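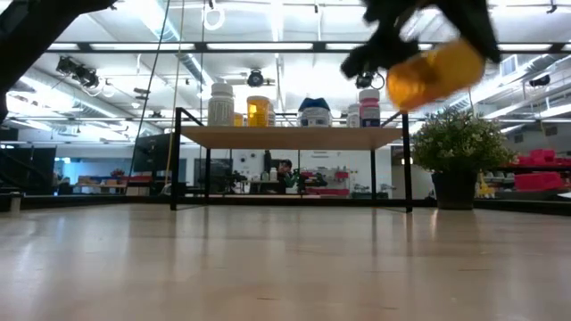
*Household Things Group, Hollholm Local Knowledge Club – shared encyclopedia, entry kept by Subira Koech*

# Pill bottle

A **pill bottle** is a small lidded container for tablets or capsules, usually plastic, sometimes glass, and almost always rounder than the place you want to put it. I've been keeping this entry for the club for a while now and I've let it sprawl a bit, so if you only came for storage, skip down to the part on shelves. Everyone else, settle in!

People use the name loosely. In our club's pages it covers the amber sort that a pharmacy fills and labels, the white sort that vitamins tend to come in, and the squat little tubs that hold a short course of something or other. Blister packs have their own entry (Aiman Goh looks after that one, and he's much stricter than I am about headings).

## Amber bottles

The orange-brown bottle is the one most people think of first, even those of us in Britain who mostly get our tablets in cardboard boxes. The colour is there to keep out some of the light, chiefly the ultraviolet and the blue end, which can spoil certain medicines over time. You can still see through it, so a quick look tells you how many tablets are left without taking the lid off.

Set one against a bright background and it lights up like a jar of marmalade. The amber bottle with the white cap on the shelf at the top of the page does this nicely, and the small amber one tucked in beside it is the same family. I find them rather lovely, and I've been teased for it at more than one club evening.

Amber glass came well before amber plastic. Old chemists' bottles turn up in brown, green and a deep blue, and the glass ones are heavy for their size. Plastic took over for everyday use for the plain reason that it bounces. If you've ever dropped a glass bottle on a tiled bathroom floor you won't need persuading.

## White bottles

White plastic bottles let in very little light, so they do much the same job as amber without the see-through part. You have to shake them or open them to find out what's left, and I'm a shaker – my sister says she can hear me taking vitamins from the landing.

They come in far more shapes than the amber ones. There are tall narrow ones, short ones hardly bigger than the cap, and big wide ones that won't fit in any bathroom cabinet I've ever owned. Makers fill the plain white sides with colour, so a blue-and-white label or a red one does most of the work of telling them apart at a distance. The caps join in too. A blue cap on a white bottle stands out in a line of white caps even when you haven't got your glasses on.

Do read the label every time, though. Colour is handy for finding the right end of the shelf and no good at all for deciding what to swallow.

## Caps

There are two main sorts, and they cause most of the letters I get about this entry.

**Plain screw caps** turn and come off. Many have a ribbed edge to give your fingers something to grip, like the one on the tall white bottle in the picture. They're common on vitamins and supplements, though plenty of those have safety caps as well.

**Child-resistant caps** need two movements at once, most often pushing down while turning, or squeezing the sides while turning. Please note the word *resistant*. A child with enough time may well get in, so the bottle still needs to live somewhere high or locked. If your hands are stiff or sore, ask the pharmacist whether an easier cap is possible. They get asked all the time and you needn't feel awkward about it. Just bear in mind who visits the house.

Some caps have a little packet or canister of drying agent inside or underneath. Leave it where it is and don't eat it. The cotton wool you sometimes find in the neck of a new bottle is a different matter: it's there to stop the tablets rattling about on their travels, and it can come out once you've opened the bottle, as it tends to pick up damp.

## Keeping them on a shelf

Open shelves suit bottles very well, as long as there aren't small children or curious pets about. A single board on thin legs, standing on a table or a worktop, gives you a row at a good height for reading labels and leaves the space underneath free. Black metal legs with a pale wooden board are the look of the moment and I must say I like it. I bought mine from a small shop in Faltport on a very wet afternoon in March and carried it home on the bus, legs outwards, apologising to everybody.

A few things I've picked up, mostly by getting them wrong:

- Keep to one row where you can. A small bottle behind a bigger one vanishes for months.
- Turn the labels to face you.
- If you're arranging by height, put the tallest at one end. Height order looks tidy, but by person or by time of day is much more use in a busy house.
- Bottles near the back edge are less likely to be knocked off the front, but do check there's nothing for them to fall behind.
- Houseplants are pleasant company next to a shelf, and I keep one by mine. Water it with the caps on!

My own board is 50 centimetres long, and it was plenty until my mother-in-law came to stay.

Now, the bathroom. It's where nearly everyone keeps their tablets, and it's a poor choice because of the steam. The kitchen windowsill is just as bad for heat and sun. Most medicines want somewhere cool and dry, and the leaflet will tell you if yours is fussier than that. Mine is in the spare room, out of the sun, and I've got used to the walk.

## Moving and tidying them

When you're clearing a shelf, lift the bottles one at a time by the body. The cap seems the natural thing to grab, but an under-tightened one will come away in your hand and there go the tablets under the cooker. Bottles that get tipped sideways a lot are the ones to check first for a loose lid.

I do mine every 6 months. It takes me 35 minutes, and that includes the tea. Everything comes down, the board gets wiped and dried, and anything past its date goes in a bag for the pharmacy. Don't flush old tablets or put them in the bin; pharmacies here will take them back.

Never tip two half-empty bottles into one, even if the tablets look identical. The dates and batch numbers belong to the bottle they came in.

## Empty bottles

People in the club save these for all sorts – buttons, picture hooks, sewing needles, seeds. Ung Garden Circle, our neighbours over the hill, swear by the white ones for seeds. I'd say wash them well, get the old label right off and write a new one straight away. Don't use them for sweets, please, ever. I've seen it done at a children's party and I didn't enjoy the rest of the afternoon.

Recycling is patchy. The small ones can slip through the sorting machinery and some councils would sooner you didn't put them in at all, so look up the rules where you live. Peel the label and rinse the bottle if yours does take them.

## Words people mix up

**Vial** is the usual American word for the amber pharmacy bottle, and here it tends to mean a small glass thing for liquids. **Pill organiser** means the box with a little lid for each day. **Tub** is mine, I'm afraid, and Aiman has asked me twice to stop using it.

## See also

- Blister pack
- Bathroom cabinet
- Shelf riser
- Pill organiser
- Pandov jar (the glass one with the cork)

*Last looked over April 30, 2018. Corrections to Subira, please, and do say which section you mean.*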